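Can a robot do my kitchen chores yet?

Raili Rissanen
2025-03-05

Saw a demo clip from Zullgate and now my husband wants to wait for a robot instead of fixing our dishwasher. Is any of this close? I mean boring stuff - wipe the counter, put bread away, shut a drawer. Not backflips. The kind of counter I mean, crowded, mugs stacked up, towel on the oven, drawer left open:

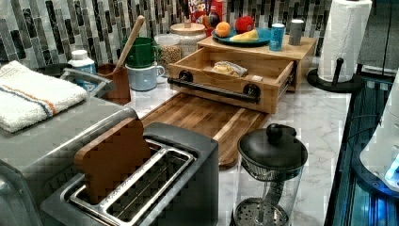 p. 15

Small kitchen, two kids, budget is not huge. Thanks in advance.

Protar

Short answer no. Fix the dishwasher.

Longer - single jobs, sort of. I work in a shop with over 200 machines and the arms are great when the part is in the same spot every time. Your bread bag is not a part. It's soft, it's clear, it's never the same shape twice. Clear plastic and glass are still a pain for cameras, so a French press is about teh worst thing you could hand one.
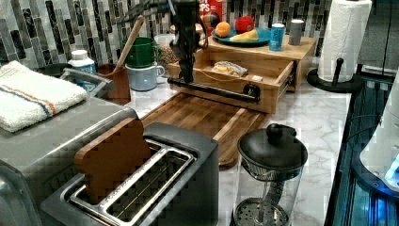

Drawers are the easier end of it. A long bar handle gives a gripper something to grab, little round knobs are much worse. Pulling is ok, knowing when to stop is where it gets rough. Then do it next to a toaster without knocking anything over. Wouldnt leave one alone with my mugs.

Pasach

robot vacuum, $139, best money I spent. doesnt do counters tho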